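Ticket: Public alert feed – duplicate and late messages during station evacuation
Queue: Emergency Notifications
Site: Rustport Central
Opened by: Naima El Idrissi, control room
Assigned to: Kwabena Kpodo
Priority: High
Status: Resolved, monitoring

Summary
During the evacuation of Rustport Central in January, the "avoid the area" text went out late to part of the subscriber list, and the all-clear reached some people before it. Others got the first message twice. Police had asked for one message, sent once, to everyone in the station zone and the streets next to it.

Reported by control room
16:52 – Police duty desk asks for an avoid-the-area alert. Station already being cleared after calls about a loud bang on the lower concourse.
16:54 – Alert approved and sent from console 2. Console shows "Sent".
17:03 – Front desk at Clurbridge bus station calls. Staff there have nothing on their phones.
17:05 – Operator presses Resend. Console shows "Sent" again.
17:31 – Police stand down. Cause given as a failed fan motor. All-clear approved and sent.
17:40 onward – Calls from the public saying they got the all-clear first, then the warning.

Kwabena Kpodo
Pulled the gateway log. The 16:54 message was accepted but only the Rustport zone went out right away. The Clurbridge zone sat in the retry queue for 30 minutes. Resend at 17:05 made a second copy for both zones, so Rustport got it twice and Clurbridge had two copies waiting. Still checking why the all-clear jumped ahead.

Kwabena Kpodo
Found it. Retries run at low priority and new messages run at normal. The all-clear went out at 17:31 as a new message while part of the Clurbridge queue was still draining. 109 subscribers got the messages in the wrong order. List attached to the internal copy of this ticket.

Cecilia Amegashie
Can you confirm whether the station screens and PA were affected? The press office is being asked.

Kwabena Kpodo
No. Screens and PA run off the local controller and don't touch the gateway. Both changed over at 16:55 and went back at 17:33.

Gaétan Landry, Atinga support
The Clurbridge zone was still pointed at the old gateway address. That address was retired during the last changeover and only answers when the main one is busy. Please update the zone record and restart the sender service. Roughly 80 percent of the messages in that zone were using the old address.

Kwabena Kpodo
Zone record updated, sender restarted. Test message to the staff group delivered to both zones in under a minute. Repeated from console 1, same result.

Naima El Idrissi
Two requests from the control room. "Sent" should not show until both zones have confirmed. And Resend needs a warning when the first copy is still waiting – the operator had no way to know.

Gaétan Landry, Atinga support
Resend warning is available now under Console Settings, off by default. Turned on for your site. The "Sent" wording is logged as a change request with our product team, no date yet.

Mariama Ankrah
All-clear messages now go out with a hold if any earlier message on the same incident is still queued. The operator can override. Added to the shift notes and to the Wenivside console as well, which has the same setup.

Kwabena Kpodo
Leaving open for monitoring until the next scheduled alert test. Will close if both zones confirm.

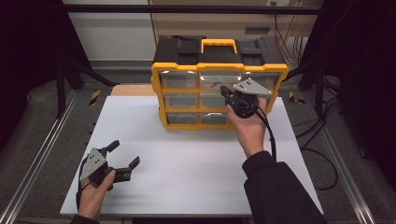 Attachment 1: storage organizer with clear drawers, on white tabletop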